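Cleaning cloths and bottles at the staff lockers

Posted by Caroline Mabula, Tastitz site office, July 23, 2022

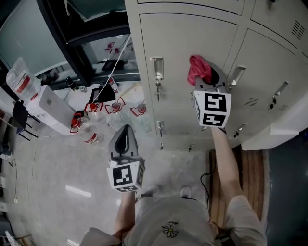
Details of the request

Our site has a bank of beige metal lockers with recessed handles, small keyed locks and vent slots in the doors. Staff wipe the doors with ordinary cloths and leave drinks bottles on the floor beside them. I have been asked to write a short procedure for the locker area and would be grateful for advice on two matters. Which cleaner is suitable for painted metal doors? May bottles remain on the floor while the doors are being wiped?

Kinga Bozsik
Member, 1214 posts

Please use lukewarm water with a small amount of dish soap. The cloth should be wrung out well before it touches a door with vent slots, as water that runs inside will reach whatever is stored there. Wipe from the top row to the bottom row and dry the area around each lock with a second cloth. Abrasive powder should not be used on paint.

Bottles should be moved before work begins. Any cable lying near the base of the lockers should also be lifted clear of the floor if the floor is to be mopped. At Prevbridge we allow 4 minutes for each column of doors, including drying.

Alby McKinnon
Member

We use glass spray and have had no complaints.

Fadime Yaman
Facilities desk, Distwood

Glass spray is acceptable for fingerprints on the handles but leaves streaks on some painted doors. It should be tested on a lower door first. I would add that keys left in the locks should be handed to the site office before cleaning and signed for on return. Our own procedure was revised in March to include this step.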